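Support Desk – Cirnano Household Handling Program
Ticket subject: Repeated stops when tidying small items from a table
Status: Open, awaiting customer decision
Product: Vomon arm with two-finger gripper
Submitted by: Renata Leiva, Ustex
Assigned to: Sebastián Acuña, Cirnano Support

Description of the issue

Ustex is assessing whether the Vomon arm can carry out ordinary clearing-up work in family rooms and waiting areas. The task list covers toys, cups, folded cloths and similar items. The unit completes the cloth and cup routines to an acceptable standard. It does not yet handle puzzle cubes reliably. In the June trial, 24 of 135 attempts ended with a grip fault, and the unit then held its position until an operator cleared the message.

The customer asks whether the fault lies in the gripper, in the settings or in the choice of task.

Log

9:10 a.m. Ticket opened. Software version and fault records requested from the customer.

9:45 a.m. Records received. All faults carry the same code, which is raised when the measured finger width differs from the expected width at the end of closing.

10:30 a.m. Finger pads inspected by the customer on our instructions. No wear reported. Pads cleaned and refitted. Fault still occurs.

11:15 a.m. Closing force lowered by two steps. The number of faults fell, but the cube slipped on several lifts. Setting returned to its former value.

1:20 p.m. Wrist camera views requested, in order to review the approach to the cube.
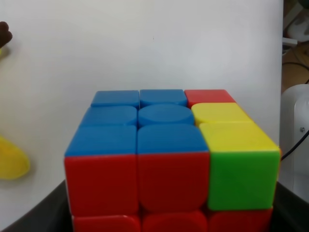
Wrist camera, puzzle cube task.

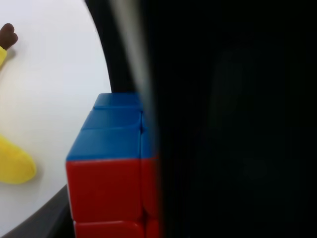 2:05 p.m. Renata Leiva replied that the slipping troubled her less than the waiting. Her staff can pick up a dropped toy in a moment, she wrote, but they cannot be called across the building each time the arm decides that a cube is the wrong width. She asked us to say plainly whether the product is ready for a room that nobody supervises, and added that a clear no would be more useful to Ustex than another change of settings.

2:40 p.m. Response from Sebastián Acuña: The views have been reviewed together with the fault records. A puzzle cube is made of layers that turn. When the layers are slightly out of line, the fingers can meet a corner before they meet a flat side, and the measured width is then larger than expected. A layer may also turn under pressure, in which case the width changes during closing. We consider this the most likely cause. It has not been confirmed on the customer's unit.

The position of the gripper also matters. At close range a finger can block much of the wrist camera's view, and any correction must therefore be made before the final part of the approach.

Actions recommended

1. Widen the permitted difference in finger width for this item only. Leave the cup and cloth routines unchanged.
2. Set the arm to release, back away and try once more before raising a fault.
3. If the second attempt fails, have the arm skip the item and continue with the rest of the table – the skipped item will be listed in the end-of-run report.
4. Repeat the trial with the layers both straight and slightly turned, and record the two sets separately.

Answer to the customer's question

Cirnano does not at present recommend unsupervised use for mixed toys. Supervised use, with one person within reach of the stop control, remains within the terms of the program. The same advice was given to Smits for its packing benches, where the items are more regular and the results have been better.

3:30 p.m. Customer acknowledged receipt. Steps 1 to 3 will be applied by Ustex before the next trial. Ticket remains open until the new fault records arrive.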